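Soup and Congee Counter: Frequently Asked Questions
Furnemska Dining Services, counter setup and restocking

These answers cover the self-service counter on the ground floor. Seating, billing and private bookings have their own pages.

When is the counter open?

Weekday service runs from 11:30 a.m. to 2 p.m. The lids go on the wells at closing and the trays are pulled for washing. Bowls left on tables are collected until 2:30.

What is in the two wells?

The left well holds the soup of the day. The right well holds plain congee, except in April, when it is replaced by a second soup while the rice order is changed over. Both are listed on the board at the entrance with their allergens. The card on the board is the current one; menus printed earlier in the week may be out of date.

Do I need to put the lid back after serving myself?

Yes. Set the lid flat in the well with the ladle handle resting in the notch at the rear. A lid placed over the ladle at an angle lets heat out, and the well then takes several minutes to recover. Hold the lid by the knob and tilt it away from you when lifting.

Can I move a ladle from one well to the other?

No. Each ladle stays with its well for the full service period. If one is dropped or mixed up, tell the attendant and a clean one will be brought out.

How is the tableware arranged?

Spoons are nested in stacks with all handles facing the same direction. Chopsticks stand upright in the divided caddy, with napkins in the holder next to it. Large plates are used as underplates: one bowl per plate, centered. The long oval tray with round recesses is for carrying small bowls and a spoon back to a shared table.

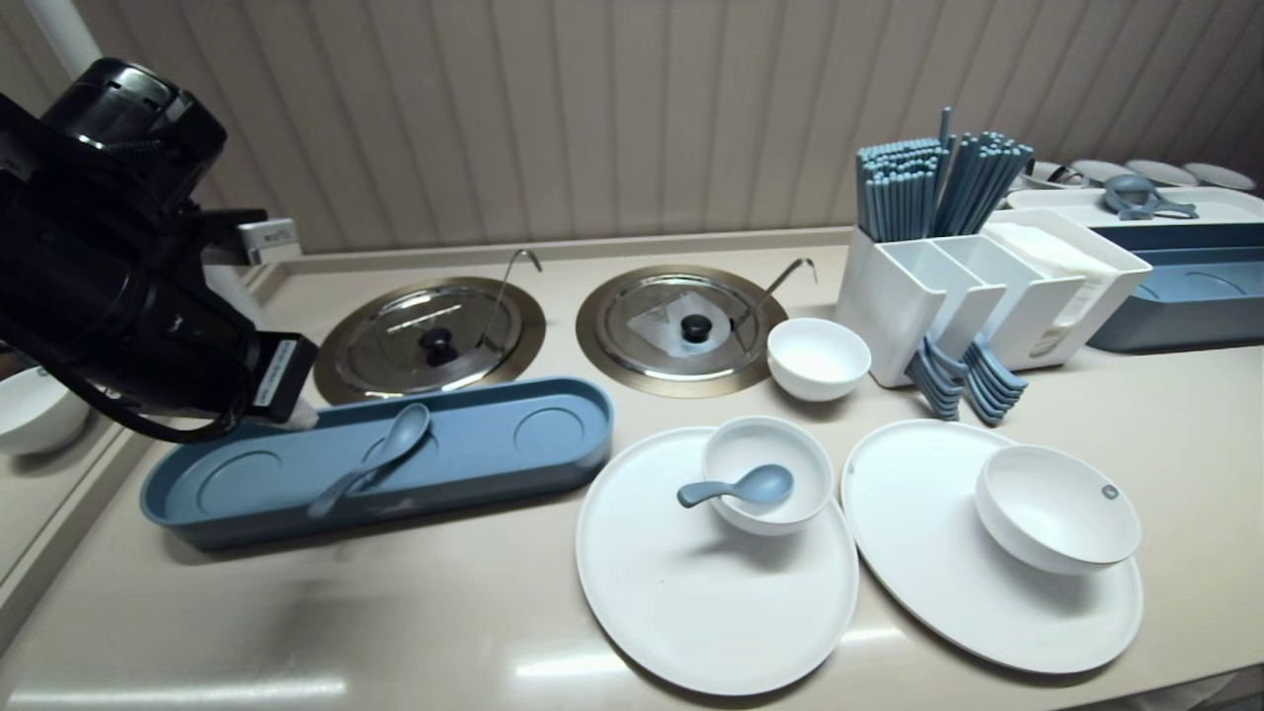
Oi-ling Fu wrote in to ask that the chopsticks be kept farther from the wells, as people reaching for them get in the way of anyone using a ladle. She would also prefer a second caddy at the cashier's end, so that diners who only want chopsticks need not stand in the soup line.

The second caddy has been ordered. Until it arrives, please take chopsticks and napkins after you have filled your bowl and replaced the lid.

How many bowls does the counter carry?

Stock is 198 bowls per service, of which 100 are the deeper size. The deeper bowl is intended for noodle soup and the shallower one for congee. Either may be used for either; the price is set by the number of bowls.

Are the spoons and chopsticks dishwasher safe?

Yes. They go through the rack washer at the standard setting. Chopsticks are washed loose in a flat basket and sorted into bundles once dry. Do not return used chopsticks to the caddy. Use the gray bin at the tray return.

Why are some bowls marked with a logo and others plain?

They come from two separate orders. Capacity is the only difference that affects service. Plain bowls are not seconds.

Can I take a tray out of the dining room?

Trays stay on the ground floor. For takeout, ask for a lidded paper cup, order code 1064.

What should I do about a spill?

Wipe small drips with a napkin. For anything larger, or anything near a wall outlet, leave it alone and call the attendant. Do not put wet items down beside the outlet.

How are the wells cleaned?

The inserts are lifted out after service, drained and washed separately. The counter around them is wiped with warm water and a mild detergent. Scouring pads are not used on the wells or the lids, as they leave scratches that hold residue.

Who do I contact about the counter?

Perla Carrillo handles tableware and restocking. Questions about the menu and allergens go to Ebuka Uzor. Both can be reached through the form at the service desk, and replies are normally sent within 2 working days.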